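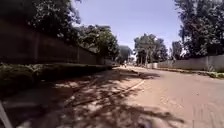
Dusty paved road between two boundary walls, with tree shadow across the pavement.

How to Transfer an Online Store to a New Owner on the Marelum Platform

Merchant Help Center. Last reviewed 26th October.

This page explains how to transfer a store hosted on Marelum after a sale or merger has been agreed between the parties. It covers the account, the product catalog, customer records, and outstanding payments. It does not cover the negotiation of the sale itself, and it is not a substitute for legal or tax advice.

Before you begin

The seller must hold the Account Owner role. Staff accounts, including those with full catalog permissions, cannot start a transfer. The buyer must have a verified Marelum business account in the name of the company that will operate the store. If the buyer is a newly formed company, verification must be complete before the transfer request is submitted.

Have the following documents ready:

Signed purchase agreement, or a signed summary of it
Business registration for the buyer
Bank details for the buyer's payout account
A list of the domains included in the sale

Prices and other commercial terms may be blacked out in the purchase agreement. Signatures, company names, and the effective date must remain readable.

Step 1. Export the catalog

Open Store Settings and select Data, then Export. Choose Full Catalog and save the file. Catalogs of more than 2,000 listings are divided into several files, each of which must be kept. A store with 3,282 listings, for example, produces two files. Compare the total shown on the export page with the total shown on your Inventory page. If they differ, check for archived listings, which are left out unless the box marked Include Archived is selected.

Step 2. Settle open orders

Orders placed before the effective date belong to the seller unless the agreement states otherwise. Ship or cancel each of these orders and issue any refunds due. Return requests received after the transfer are sent to the buyer's queue, so the agreement should state who bears their cost.
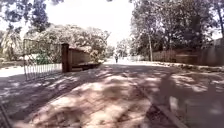

Sellers who use Kakow for shipping labels should close their label balance during this step. Unused label credit stays with the account that purchased it and cannot be moved. Tracking links already sent to customers will continue to work.

Step 3. Submit the transfer request

From Store Settings, select Ownership and then Transfer Store. Enter the buyer's business account number and upload the documents listed above. The buyer will receive a notice and has 40 days to accept. A request that is not accepted in that period expires, and the seller must submit a new one.

Once the buyer accepts, the catalog is locked for editing. Customers can continue to browse and place orders while the review is under way.

Step 4. Reconnect outside services

Payment, accounting, and advertising connections are removed when ownership changes. The buyer must connect each service again under its own credentials. For stores using Liapis Payments, the new payout account must be approved before funds can be released. Orders received in the meantime are recorded, and the funds are held until approval.

Step 5. Notify customers

The privacy notice on the storefront must name the new operating company from the effective date. A template is available under Policies. Customers who have declined marketing messages keep that setting, and the buyer may not reset it.

If the transfer is refused

The most common cause is a company name that does not match the registration document. Correct the name and resubmit under the same reference number. Refusals for other reasons are explained in the notice sent to both parties.

Related pages: Closing a Store; Changing a Payout Account; Moving a Domain to Colon Hosting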